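The kiln at Jenley has been running on a slower schedule since August, and the plant's drying supervisor is in no hurry to speed it up again. "We were losing boards to honeycomb," she said in her office above the sorting line. "Internal checks. The outside looks fine, then you rip the board and it's full of holes."

Jenley dries hard maple and beech for Howells, which cuts the stock into blanks for kitchen goods. The blanks have to arrive between six and eight percent moisture content. Above that range they move after machining. Below it, glue joints suffer and the planer tears the grain.

The supervisor blames the old schedule, which she inherited. It raised the temperature before the core of the load had passed fiber saturation. "The shell sets in tension early on, and then the core tries to shrink against it. If you push heat at that stage, the core is weak and it gives." She now holds the dry-bulb temperature low until sample boards read 30 percent or less, and takes the wet-bulb depression in small steps.

A full charge at Jenley is 852 boards on kiln-dried stickers. Two of the kiln's fans were rewired to reverse on a fixed cycle, which narrowed the moisture spread between the two sides of the load. She had asked for that change long before the schedule came up. "Airflow was the cheaper problem. I wanted it out of the way so I could read the samples properly."

The samples are cut from the wettest boards she can find, end-coated, and weighed twice a day. She keeps the weights on paper. The Tusis controller logs its own probe readings, and she compares them but does not steer by them above fiber saturation. "A pin probe up there is giving you an opinion," she said. "The scale gives you a weight."

Conditioning comes last. Steam goes in until prong tests come out straight, and if the prongs pinch, the charge stays in. A charge of eight-quarter beech last winter needed three rounds. Howells was told the truck would be late, and it was.

The cost is kiln time. Output fell, and the yard behind the plant, leased from Lonov, holds more green lumber than she would like, end-sealed and under shade cloth. She still prefers the stain risk out there to rejects at the customer. "Stain planes off, mostly. Honeycomb doesn't."

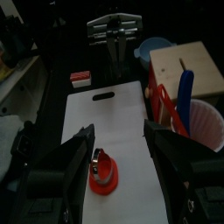

Howells takes a different view of the yard, and said by phone that beech left in the stack through warm weather should go into the kiln ahead of the maple, whatever the order book says.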